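Open Day at Clodville

The visitors had been promised a laboratory and were given a wall screen with a simulated one on it. Seok ran the demonstration from a desk.
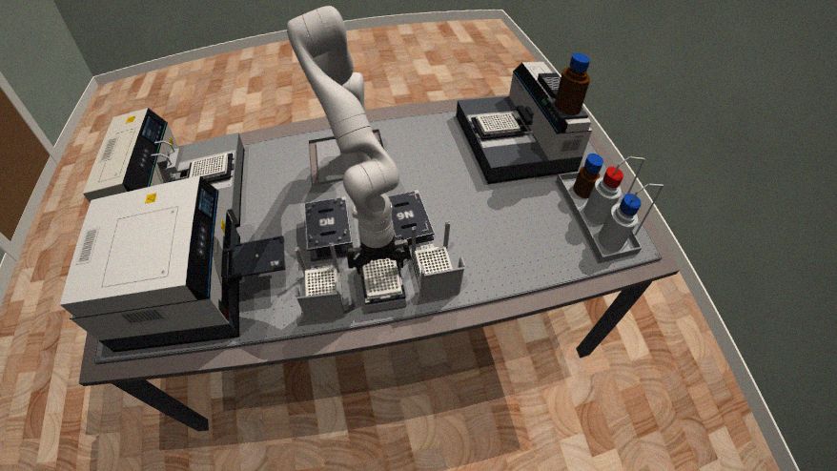 1. Transfer

"One arm serves every instrument," Seok said. "The plates hold 1,000 virtual assays per shift." Onbridge had sent two auditors. The older one asked who refilled the bottles.
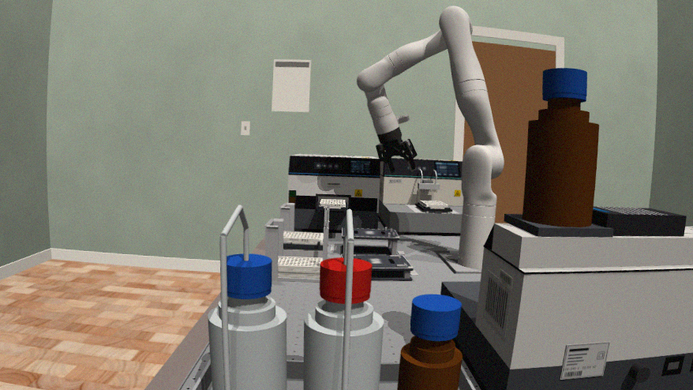 The bottles did not need refilling, Seok said. The auditor wrote this down. Plidetine had licensed the model in October and had yet to buy an arm. 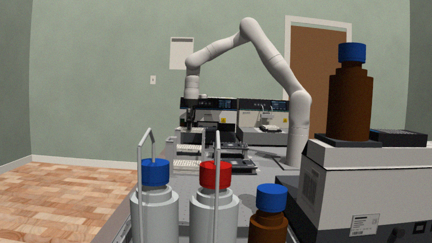

Kenta Minami
Staff writer, fiction

2. Questions

The younger auditor asked where the door led.

Seok checked the file. The door had a frame and no handle entry. It led to coordinate zero.

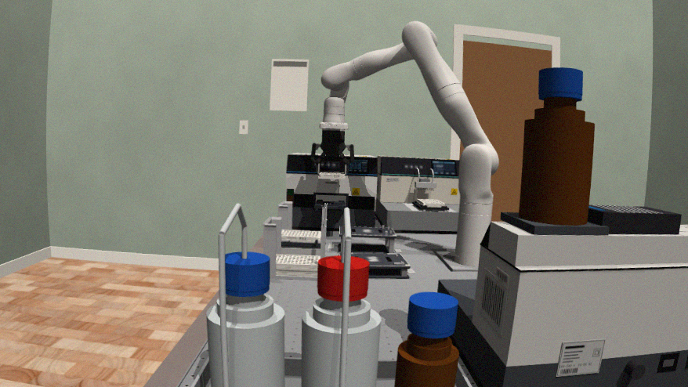 "Has it been opened?" she asked.

The log listed 800 runs and 2 door events. Seok scrolled past them and started the next transfer.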